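From: Tegwen Hughes
To: home-machines list
Date: September 23, 2019
Subject: Re: Re: chores, and when we get to stop doing them

Hi all,

Kacper Kaczorowski wrote:

> I've read the whole thread and I still think we are kidding ourselves.
> A dishwasher works because the plates come to it. A dryer works because
> you load it. Every machine that ever took a chore off my hands did it by
> staying put in a box and making me carry things over. Show me one that
> will walk into a bedroom and make the bed, with the duvet in whatever
> heap I left it, and I'll buy the first round. Until then I'd bet on the
> shop floor for the next ten years and leave the house alone.
>
> Also, does anyone have the parts list for the Clesto wrist? The link in
> Treasa's March post is dead.

Kacper, I love this argument and I think you're half right! The box point is a good one. I went through our flat after reading it and everything with a plug does exactly that (the vacuum is the one exception, and it needs me to pick up the socks first).

Where I part ways with you is the bed. You picked it as the hard case, and it is hard, but look at what kind of hard. A bed doesn't move. It's the biggest thing in the room, it's at a height you can reach, and nothing breaks if you get it wrong. If a hand lets go of a duvet, the duvet falls on the bed. Compare that with a wine glass. I'd let a clumsy machine try a bed 80 times in a row and go have my lunch.

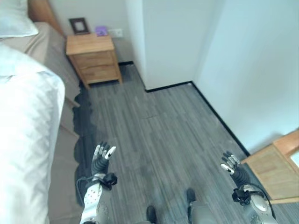
The part that worries me more is getting around it. People forget how little floor there is in a bedroom. You make the near side, then you have to get to the other side, and in plenty of homes that means squeezing between a mattress and a wall with a nightstand at the end of it. A person turns sideways without thinking. Something with two arms held out in front needs to know where its elbows are the whole time, and a sheet hanging down toward the floor is a nice soft thing to step on. Gráinne Ó Gríofa brought up feet versus wheels back in the spring and I said wheels, easily. I'm less sure now. Wheels are great until there's a rug.

Then cloth itself. At Egan, where I worked for 2 years, we had a line that folded shop towels, and it was lovely to watch, but every towel was the same size and came in flat. Change the supplier and we'd lose a morning. A duvet has a corner somewhere inside that heap, and you find it by feel. I've tried doing it with my eyes shut and thick gloves on (try it, it's very funny) and it took me four goes to get one corner. So I'd put my money on better fingertips before better eyes. Bláthnaid Mac Carthaigh thinks the opposite and I'd love to hear why.

On "made", by the way: can we agree on what counts? My vote is duvet flat, pillow at the head end, nothing on the floor. No hospital corners. If we hold out for hotel standard I don't pass either.

So my answer to the big question is not yet, but sooner than Kacper's ten years, and I'd start with pulling up a duvet, well before laundry.

The Clesto wrist list: I have an old copy, 63 lines, and the cable clip on it is the wrong one. Will send it off-list tonight. Treasa, if you have the fixed version, please shout.

Tegwen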